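4.3 세우는 사람과 눕히는 사람: 칸막이 정리함 안의 배치

화장대 서랍을 비우고 칸막이 정리함으로 옮겨 담는 과제는 본 연구에서 가장 많은 이야기가 쏟아진 부분이었다. 참여자 20명은 평소 쓰던 화장품을 모두 꺼내 놓은 다음, 투명한 칸막이 정리함에 원하는 만큼만 골라 담았다. 담는 순서와 방향, 남겨 둘 물건의 범위는 전적으로 참여자에게 맡겼고 제한 시간만 최대 30분으로 두었다. 앞 절에서 다룬 서랍 목록의 1,354점이 그대로 이 과제의 출발점이 되었으므로, 같은 물건이 서랍 속에 있을 때와 칸 속에 있을 때 어떻게 달리 다루어지는지를 나란히 놓고 볼 수 있었다. 연구진으로서는 무척 반가운 조건이었다!

먼저 눈에 띈 것은 세우기에 대한 강한 선호이다. 서랍에서는 대부분 누워 있던 튜브와 병이 정리함으로 오자 거의 예외 없이 일어섰다. 칸이 작고 정사각형에 가까우니 당연한 결과로 보일 수 있다. 그러나 참여자들은 칸에 맞지 않는 물건을 만났을 때조차 눕히는 쪽을 택하지 않았고, 뚜껑 쪽을 아래로 돌려 보거나 옆 칸의 물건을 빼서 자리를 바꾸어 가며 끝내 세울 방법을 찾았다. 한 참여자는 납작한 팩트를 모서리로 세워 넣고는 “책꽂이에 꽂은 것 같아서 기분이 좋다”고 말했다. 수납을 ‘넣는 일’로만 이해해 온 연구에서는 이 즐거움이 거의 다루어지지 않았는데, 우리 자료에서는 과제 내내 되풀이해서 나타났다.

세우기에는 대가가 따른다. 위에서 내려다보면 제품의 이름도 색상 번호도 보이지 않고 뚜껑만 남는다. 특히 검은 뚜껑이 여럿 모이면 서로를 구별하기가 까다로워진다. Metwally와 Gaber가 향신료 병을 대상으로 제안한 ‘뚜껑면 식별’ 개념을 여기에 적용해 보면, 참여자들이 기대는 단서는 크게 높이, 지름, 광택, 그리고 뚜껑 윗면의 표시로 나뉜다. 이 가운데 가장 자주 언급된 것은 뜻밖에도 높이였다. 라벨을 읽기 전에 손이 먼저 “키 큰 것”이나 “짤막한 것”을 향한다는 설명이 많았고, 같은 회사의 제품을 여러 개 쓰는 참여자일수록 이런 표현을 자주 썼다.

그림 3은 이 문제를 잘 보여 주는 배치이다. 검은 용기가 여러 개 이웃해 서 있지만 하나하나의 인상은 꽤 다르다. 넓은 원통형 뚜껑은 윗면이 반들거리고, 높은 병에는 윗면에 작은 금색 원형 라벨이 있으며, 짧은 병의 뚜껑에도 금색 라벨이 붙어 있다. 금색이라는 단서는 두 병이 공유하므로 이 둘을 가르는 것은 결국 높이와 줄의 위치이다. 연한 베이지 핑크색 튜브와 흰 뚜껑 튜브는 검은 용기들 사이에서 일종의 이정표 역할을 할 수 있다. 면담에서도 밝은색 용기를 기준점으로 삼아 “흰 것 옆”, “살색 다음”처럼 자리를 기억한다는 답이 나왔다.
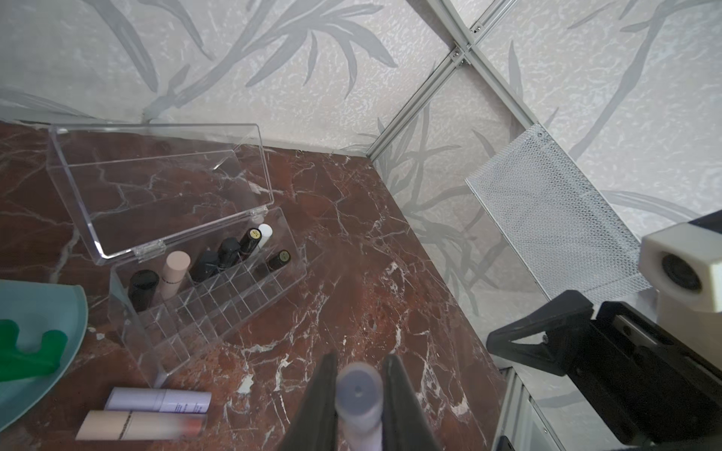

그림 3. 투명 칸막이 정리함의 뒤쪽 줄에 세워 둔 화장품. 앞쪽 칸은 대부분 비어 있다.

두 번째로 흥미로운 것은 빈칸의 위치이다. 우리는 처음에 손이 닿기 쉬운 앞쪽부터 칸이 채워지리라고 예상했다. 작업대나 필통 정리를 다룬 연구들이 한결같이 ‘앞줄 우선’을 보고해 왔고, 예비 조사에서도 참여자들이 말로는 그렇게 하겠다고 답했기 때문이다. 그런데 본 조사의 기록에는 뒤쪽 줄을 먼저 채우고 앞쪽을 비워 두는 배치가 꾸준히 등장했다. 그림 3의 배치도 여기에 속한다. 예상이 이렇게 시원하게 빗나간 지점은 이 연구에서 가장 신나는 대목 가운데 하나였고, 면담 질문지를 그 자리에서 고쳐 쓰게 만들었다.

고친 질문지로 얻은 답은 두 갈래로 모였다. 하나는 시야에 관한 것이다. 키가 큰 용기를 앞에 두면 뒤의 작은 용기가 가려지므로 큰 것부터 뒤에 세운다는 설명인데, 졸업 사진을 찍을 때 줄을 서는 방식과 닮았다. 이 설명은 키 큰 병이 많은 참여자에게는 잘 들어맞지만, 높이가 비슷한 용기만 가진 참여자의 배치는 설명하지 못한다. 다른 하나는 앞자리를 비워 두려는 마음이다. 참여자들은 빈 앞줄을 “쓰다가 잠깐 내려놓을 자리”, “새로 살 것의 자리”, “아침에만 쓰는 칸”이라고 불렀다. 이들에게 빈칸은 쓰임이 정해진 공간이었다. 우리는 이를 ‘예약된 빈칸’이라 부르고, 미처 채우지 못해 남은 칸과 구별하여 부호화하였다.

두 종류의 빈칸을 가르는 일은 생각보다 까다로웠다. 결과물만 보아서는 구분할 수 없고, 담는 동안 참여자가 한 말과 과제 후 면담을 함께 읽어야 한다. 연구자 2인이 독립적으로 부호를 붙인 뒤 어긋난 사례를 모아 다시 논의했는데, 대체로 참여자 스스로도 마음을 정하지 못한 칸에서 판단이 갈렸다. 예를 들어 한 참여자는 오른쪽 끝 칸을 두고 “일단 비워 두고, 마음에 드는 게 생기면 그때”라고 했다. 예약이라고 하기에는 손님이 정해지지 않았고, 남은 칸이라고 하기에는 애정이 느껴졌다. 이런 칸은 별도의 범주로 남겨 두었으며, 본 절의 집계와 논의에서는 제외하였다. 그림 3의 앞쪽 칸 역시 위치를 보여 주는 자료로만 쓰고, 어느 종류의 빈칸인지는 판정하지 않는다.

투명함이 배치에 미치는 영향도 짚어 둘 만하다. 불투명한 상자를 쓴 예비 조사에서는 참여자들이 칸의 깊이를 손가락으로 더듬어 확인하는 일이 많았다. 투명 정리함에서는 칸막이 너머로 옆 칸이 보이고 탁자의 무늬까지 비쳐 보인다. 여러 참여자가 이 점을 좋아했다. 물건이 상자 안에 갇혀 있다기보다 탁자 위에 그냥 서 있는 것처럼 느껴진다는 것이다. 반면 칸의 경계가 흐릿하게 보여 물건을 넣을 때 칸막이 윗변에 부딪치기 쉽다는 불평도 있었고, 무늬가 강한 상판을 쓰는 참여자에게서 이런 불평이 특히 구체적으로 나왔다. 정리함을 고를 때 상자만 볼 것이 아니라 그 밑에 깔릴 바닥까지 함께 보아야 한다는 Bashir의 주장은 이 대목에서 큰 힘을 얻는다.

뚜껑의 처리는 연구 설계에서 거의 고려하지 않았던 요소인데, 면담에서는 빠지지 않고 화제가 되었다. 경첩이 달린 뚜껑을 열면 상자 뒤로 그만큼의 여유가 필요하다. 화장대를 벽에 바짝 붙여 쓰는 참여자들은 뚜껑이 어디까지 젖혀지는지에 따라 정리함을 앞으로 당기거나 비스듬히 돌려놓았다. 뚜껑을 늘 열어 두겠다는 참여자와 쓸 때만 열겠다는 참여자 사이에는 담는 물건에서도 차이가 있었다. 늘 열어 두는 쪽은 높이에 구애받지 않고 자주 쓰는 병을 골랐고, 닫아 두는 쪽은 뚜껑이 걸리지 않는지 한 점씩 넣을 때마다 시험해 보았다. 후자의 작업은 훨씬 느렸지만 지켜보는 입장에서는 더없이 풍부한 자료였다. 물건 하나하나의 키를 재는 손놀림에서 평소의 사용 습관이 그대로 드러났기 때문이다.

종류별로 묶는 방식 또한 예상보다 다양했다. 우리는 입술, 눈, 피부처럼 바르는 부위를 기준으로 한 분류가 우세할 것으로 보았고, 실제로 과제를 시작할 때는 많은 참여자가 그렇게 말하며 물건을 나누었다. 그런데 칸에 담기 시작하면 기준이 바뀌었다. 아침에 쓰는 순서대로 늘어놓는 사람이 있었고, 색이 이어지도록 맞추는 사람도 있었으며, 선물받은 것끼리 모아 둔 사람도 있었다. Ma와 Benavides는 바느질 상자를 다룬 연구에서 분류 기준이 작업 도중에 교체되는 현상을 ‘갈아타기’라고 불렀다. 화장품 정리에서 갈아타기가 일어나는 순간은 꽤 일정하다. 한 줄이 거의 차고 같은 무리의 물건이 하나 남았을 때이다. 다음 줄로 넘길지, 무리를 다시 짤지 결정해야 하는 이 순간에 참여자들은 손을 멈추고 가장 길게 말했다.

이 결과를 해석할 때 조심할 점도 적어 둔다. 정리함의 칸 크기는 하나뿐이었으므로 칸이 더 넓거나 길쭉했다면 세우기의 비율이 달라졌을 수 있다. 또한 과제가 끝난 직후의 배치만 기록했기 때문에 예약된 빈칸이 이후에 실제로 어떻게 쓰였는지는 알 수 없다. 빈 앞줄이 며칠 만에 영수증과 머리끈으로 메워졌을지, 말한 대로 새 립스틱의 자리가 되었을지는 몹시 궁금한 문제이며, 6월로 계획한 재방문에서 같은 참여자들의 정리함을 다시 살펴볼 예정이다.

그럼에도 뒤쪽 줄부터 채우는 배치와 예약된 빈칸의 발견은 칸막이 수납을 보는 관점을 넓혀 준다. 지금까지 정리함의 성능은 몇 점이 들어가는가로 평가되어 왔다. 참여자들의 말을 따라가 보면 몇 칸을 마음 놓고 비워 둘 수 있는가도 똑같이 중요한 기준이다. 다음 절에서는 이 기준을 서랍 칸막이와 세면대 선반에 적용하여, 칸의 수가 같더라도 빈칸에 대한 태도가 어떻게 달라지는지를 비교한다.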